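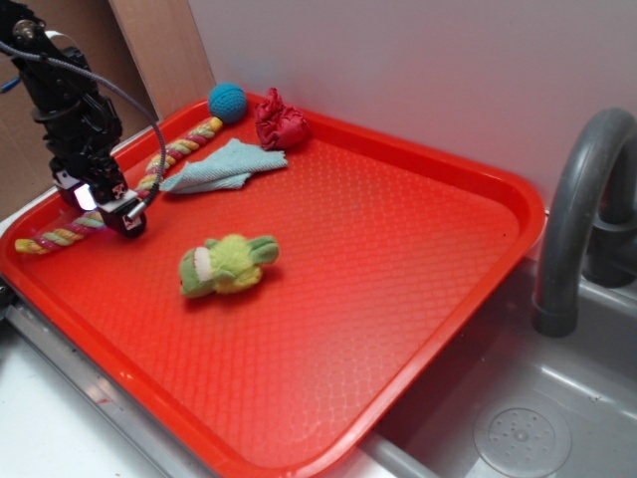
Red tray, soft toys, Wednesday. Rope lying on the left, the little blue ball at the back.

Wednesday, after lunch

Finally sat down with the soft things, which I have been promising Shagufta I would do for most of March. Everything went into the red tray with the bumpy bottom - I do like that tray, the rim keeps the ball from wandering off across the bench and the color makes it easy to see what you've got. The ball is such a sweet little thing, teal blue and knitted (or crocheted, Areeba and I went back and forth on this and neither of us knits well enough to settle it). I put it down as "ball, yarn" in the Limon sheet and we can fix it later if anyone minds.

The rope is the one I want to write down properly. It's item 1017 on the list, and the old entry only says "rope, multi", which could be half the drawer! So, for whoever comes next: a thick braid, plump strands, pink and yellow and light green going round each other like a stick of candy.
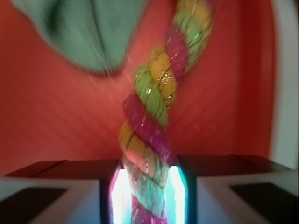

There is also a sparkly thread running through the strands, tiny metallic bits that wink at you when the light catches them, and I would never have thought to put that in the entry if I hadn't been looking so closely. The pinks go from fairly soft to a deep magenta and there's a mustardy yellow in there too, so please don't match it against the Wunlow color card by memory - take the card over to the rope and hold it next to it. Khoa did his from memory last time and we ended up with two entries for the same toy.

Things left over from today:

Weigh the rope on the small scale. Fahad thinks 48 grams, I think more, loser makes the tea.

Ask Faisal whether the Liapis box is still free. If it is I'd like the cloth pieces to live there and the toys to stay together in their own bin, they pick up lint from each other something awful.

New labels, we are down to the last 2 on the roll. Faisal usually orders 200 at a time.

Ball entry still needs a width. Calipers are in Areeba's drawer, I think.

Last updated: Wednesday, 4:40 pm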